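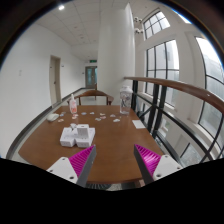

Photo: Uvano Reading Project

Progress report to the Ritberg Fund, second quarter
Home reading kits for families in Jarman and Rolano

Enrollment in the home reading program stood at 232 families at the end of June, up from almost 200 in March. Most of the growth came from Rolano, where the elementary school put our sign-up sheet in its spring registration packet. Jarman held steady.

We lent 1014 books during the quarter. Picture books in two languages were the most requested, followed by beginning chapter books. Requests for science titles were higher than we planned for, and we moved part of the fiction budget to cover them. The change stays within the limits set out in the grant agreement, and the revised budget lines are in the attached spreadsheet.

Family evenings
We held 13 evenings, one more than scheduled. The extra one was in Jarman, after a storm closed the school on the original night and only a few families could reach the church hall we used instead. The start time has moved from 5:30 to 6:15 p.m. at both sites. Parents who work the day shift had asked for this, and attendance in Rolano improved after the change. Jarman attendance did not change much.

Delays
The parent handbook is late. The English text was finished in April, but the Spanish translation came back with errors in the section on reading aloud to toddlers and had to be redone. We now expect printed copies in August — in time for fall sign-up, though without the weeks of testing we had wanted.

Lost and damaged books remain a cost. We do not charge families for them and do not plan to. The replacement line is close to spent, and we may ask to carry over unspent travel money to cover the fall.

Staffing
Both part-time coordinator positions are filled. The Rolano coordinator started in May and has finished the school district's background check and training.

Next quarter
Summer lending runs through the second week of August. We will send the parent survey results with the third quarter report, along with the final printing invoice for the handbook.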